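September 23, 2021 – shared bench, Seltusport

Present: me, Malachy until his bus, Femke on the laptop. Colm looked in, ate something, left.

Carrying on with the arm. The real one is still in pieces because the wrist bearing went to Gondthorpe on the van by mistake, along with my good calipers. So today was sim only, which is much cheaper to crash.

Femke rebuilt the Tredura model from the new measurements. The old file had the forearm at 157 mm when the printed part is longer, and this explains two evenings in August when Malachy and I called each other names over the inverse kinematics. Apology offered. Malachy says he will consider it.

Wrist camera offset fixed too. It had been sitting inside the palm, so for a week we were rendering the inside of a gripper, very dark, very smooth, and the detector scored it as a tray with high confidence. New mount point is 80 mm back from the fingertips. Both fingers now show in the view, and I'm leaving them there. Pádraig wants them masked out. Pádraig can write the mask.

Ran the approach from the left side of the table with joint limits on. It gets to the hover pose without complaint, then the last move toward the tray takes the elbow the long way round, like a man avoiding somebody at a wedding. Changed the seed pose for the solver, same again. Changed it a third time and it went the short way, so that's the seed pose now and I have no theory.

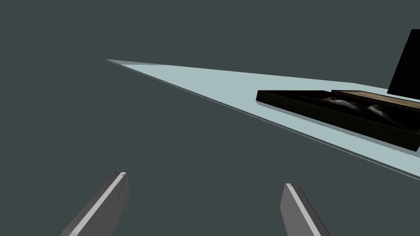

Lighting is the next argument. The black tray goes to nearly nothing on the inside, and the segmentation gives up on whatever is in there unless it's pale. Femke put in a second light and the wood board came up nicely, but the render slowed to a crawl on this laptop, so it's out again until somebody brings a proper graphics card. (Colm, you said you had one. You said this in front of people.)

Other things:

Gripper closes too fast. Cut the speed limit in half in the config, no change. Found there are two configs. Deleted one. Now it closes at the right speed and the base won't home. Restored the one I deleted. Will look at it with a clear head.

Collision margin on the tray walls is 16 mm, put in by me as a temporary number last November. Fine for the sim, far too fat for the real gripper to get down inside. Try smaller once the bearing is back.

Logging to disk works. First run wrote 817 files and not one had a timestamp in the name. Femke has fixed the script – please pull before you run anything.

Somebody has been using the flush cutters on steel wire again. There is a notch in them you could hang a coat on.

To do before the next session:
– bearing and calipers back from Gondthorpe (Diarmuid has the van)
– ask Ó Riain if they'll cut the new base plate from the offcut, or if we have to buy a whole sheet
– Malachy to write down the seed pose somewhere other than his hand
– merge the two configs, slowly, with both of us watching

Left the long run going on the desktop under the bench. Do not turn it off at the wall. The switch has tape on it, and the tape says so as well, for all the good it did last time.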